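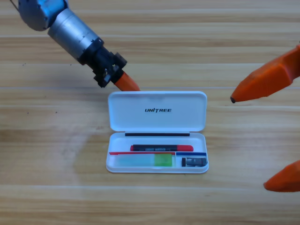 Tue 9 July

Paste day, and a long one. I'm writing this up before I go home because last time I left it until the following morning I couldn't read my own scribbles on the back of the envelope, and Tincuța had to tell me what I'd done (she was kind about it). So this is everything, in more or less the order it happened, with apologies to anyone who only wants the recipe. It's near the bottom.

The Wallner ledger is still the main job. For those who've been away: it's the big farm account book with the reversed calf spine, boards both present, spine leather gone to red powder, sewing sound apart from the first and last sections. I had hoped to have the new spine lining on by the end of last week. Then the weather turned sticky and my paste went thin and sour overnight, so on Friday I threw out the whole jar and did not put any of it near the book. I'm glad of that now, though I sulked at the time.

This morning I cooked two batches side by side so we could finally settle the argument about how hot to take it. Same bag of wheat starch, same water, both soaked since I came in and both stirred the whole way with the flat wooden spoon. The first I held at 66 degrees C until it went translucent, and the second I took up to 71 and held it for the same length of time. Kai-wen has been saying since April that we undercook, and I've been saying that he likes it stiff because he learned on heavy board work, and both of those things can be true at once.

The cooler batch looked lovely in the pan. It was glossy, loose, a little bluish, and I was all ready to be smug. Once it had cooled and gone through the horsehair sieve, though, it felt grainy between my fingers, and when I brushed it out on a scrap of the Clavar tissue I could see little white specks when I held the strip up to the window. The hotter one was nearly a solid block when it came out of the bowl, and pushing it through the sieve made my wrist ache. Three times through and then worked down with the brush, adding water a dribble at a time, and it came out like good hand cream. Brushed out on the same tissue it had no specks that I could find, and it didn't cockle the strip as badly.

So, Kai-wen, you may have this one. I've written it on the card above the stove in pencil, which I think is fair until we've lived with it a while.

Test strips, both batches, Clavar tissue onto offcuts of old ledger paper, dried between blotters under a light weight. After lunch I peeled a corner of each. The cooler batch lifted cleanly with hardly a fiber coming up, and that would be no good on a spine that is going to be opened and shut by a family who tell me they still look things up in it. The hotter batch took the surface of the paper with it when I pulled, which is stronger than I want for mending tears, but thinned down again it behaved much better. I'm leaving the rest of the strips in the blotters until tomorrow so nobody please tidy them away. They're on the sill by the guillotine with my initials on.

Then the book itself. I poulticed the last of the old animal glue off the spine in short stretches, head to tail, with the thick methylcellulose left on just long enough for the glue to swell up and go gummy. The stretch near the tail was stubborn and I gave it a second go. There was a strip of printed waste underneath, some kind of seed list with prices, lovely fat type, upside down. I lifted it whole and it's drying flat in the folder on my shelf. I want to ask the owners whether they'd like it kept loose in a pocket at the back or put away separately. My own vote is for the pocket, so that whoever has the book next gets the pleasure of finding it too.

The first section went back on with the new thread, catching down into the old sewing at the third and fourth stations where the original thread has plenty of life in it. I had to redo the kettle stitch at the head. I'd pulled it too tight and the section was sitting proud, and I only noticed when I ran my thumb down the fore-edge. Tincuța held the book for me while I unpicked it and we talked about plums the whole time, so that wasn't a bad half hour at all.

I haven't touched the last section. The folds are split nearly the whole way along and I'd like to guard them with tissue first, using the new paste thinned right down, and I don't trust my hands for that late in the day.

About the Jarker press: the left-hand screw is sticking again about a turn from closed. I cleaned the thread with a dry brush and put the smallest bit of wax on it, and it's easier, but please don't force it. If it sticks, back it off and come down again slowly, keeping an eye on the platen so it stays level. I'd like to have the thing apart properly some quiet afternoon. (I know. When.)

The recipe, then, as it stands today:

One part wheat starch to five parts cold water, stirred and left to soak.
Heat gently, stirring all the time, to 71 C, and hold it there until it's thick and see-through and the spoon leaves a track.
Cover with a damp cloth while it cools so it doesn't skin over.
Sieve three times, working it with the back of the spoon.
Thin with the boiled water from the covered jug, a little at a time, on the board, with the stiff brush.
Make only what we'll use in two days in this weather. Label the jar.

I do mean the last one. There were three unlabeled jars at the back of the fridge this morning and I opened every one of them, and I'd like that morning back.

Vulia rang after tea about the calf skin. They have the one we liked, the slightly uneven brown, but it's thicker at the spine end than the sample and they wanted to know if we'd pare it ourselves or have it split. I said we'd pare it. I may regret saying so, but I've been wanting the practice and the uneven color is exactly right next to those old boards. It should come with the next delivery, and if I'm out, please unroll it straight away and lay it flat on the top shelf of the plan chest, hair side up, with nothing on it.

For tomorrow: look at the strips, guard the last section, cut the linen for the spine lining (grain running head to tail, and I'm writing that down for my own benefit), and sharpen the French paring knife, which somebody has been opening parcels with. The dehumidifier needs emptying first thing. The good paste is on the middle shelf in the squat jar with the blue lid, and anyone mending tears is very welcome to it.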